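Gadham Schools Open a Homework House, and I Get to Run It

GADHAM, June 6, 2021 - I did my seventh grade homework in a laundromat. It was warm, it had a table, and my mom was there folding for other people. So when the district asked if I'd run a place where kids can study after school, I said yes before they finished the sentence!

We're calling it the Tavholm Homework House. It opens this fall on Schmieder Street with room for 30 students at a time, free to any family in the district - no forms about income, no waiting list to argue over.
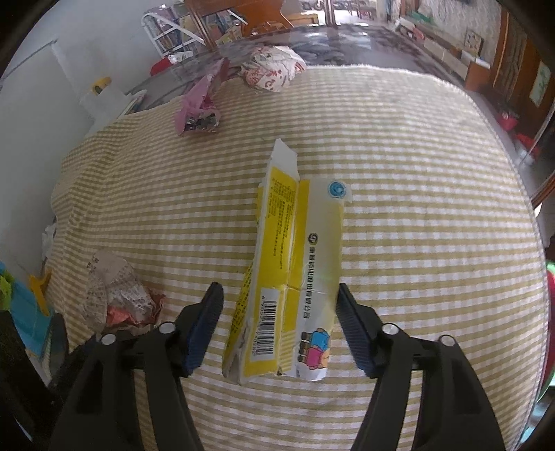

We asked families in March what they needed most, and 318 of them wrote back. I read every one (it took a while, and a lot of coffee). Quiet came first. Internet came second. Plenty of parents just wanted somebody around who still remembers algebra.

We've got 20 tutors signed up so far, mostly student teachers, and I went to school with a few of their parents. Doors will be open until 8 p.m. on school nights, and supper's included.

Sign-up starts at the district office in August. Bring your kid along and ask me anything.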